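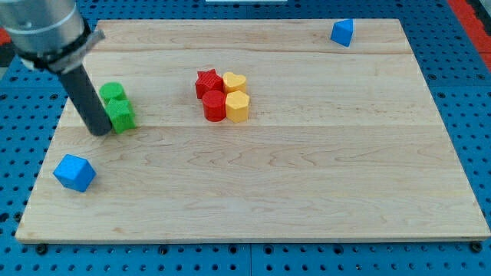

Nkechi Nwachukwu

How to compare a plain pusher rod with a gripper on a tabletop arm

I put off writing this one for ages, mostly since every time I sat down to do it I wanted to run one more round. But Temitope Iyamu asked me for the steps twice in one week, so let's get them down properly, and if you've got an arm, a board and a handful of toy blocks, you can follow along in an afternoon.

The question I wanted answered was a simple one. If all your arm has to do is sort blocks on a flat surface, do you need fingers at all? A rod can only push, of course, but pushing gets you a surprisingly long way, and there's so much less to break! I tried a straight black rod against the Zerkel two-finger gripper we'd been using since February, with the same arm and the same controller for both.

Setting up the board

Use a board with a bit of weight to it, and get it lying flat. Mine is pale wood on top of a blue pegboard table. If your board has a seam between planks, run a fingertip along it before you start, because a block that catches on a raised seam will spoil your numbers and you'll blame the rod (I did, for a whole evening).

For blocks I like a mix of shapes. My set is eight pieces in four colors, two of each: a star and a cylinder in red, a heart and a six-sided sort of prism in yellow, a cylinder and a squarish one in green, and a cube and a triangle in blue. The round ones wander off when you push them and the triangle loves to spin, so don't be tempted to test with cubes only.

Fitting the rod

Power the arm down first. Slide the rod up into the clamp collar under the wrist, snug the collar, and give the rod a firm twist by hand. If it turns, tighten again. Then measure from the wrist face to the tip and enter that as your tool length in the controller. Please don't guess this number. Bring the tip down slowly over a bare bit of board and stop 3 mm short of the wood, which is the height I use for all the pushing moves. A rounded tip is kinder to the blocks than a square-cut one — and to the board.

Running the trials

The task is to bring the blocks together by color. Scatter them, then bring each pair side by side, one pair at a time. I usually leave the blues for last when they're at opposite ends of the board, as the long push across is where a rod earns its keep or doesn't.

Do 100 trials with each tool and write down the time and any block that leaves the board. (I ended up with 101 for the rod, having lost track, and threw out the last one.) Keep your speed the same for both tools. Aminu Briggs suggested stopping for a collar check after every 5 trials, and I'd pass that on to anybody.

What I found

The rod was quicker on short pushes and much quicker to set up. The gripper won whenever a block had to come out of a tight cluster, where the rod tends to drag the neighbors along too. For plain sorting I've left the rod on. Next up is a softer tip that Bukola Sani is turning for me, and I'll add those times to this page once I have them.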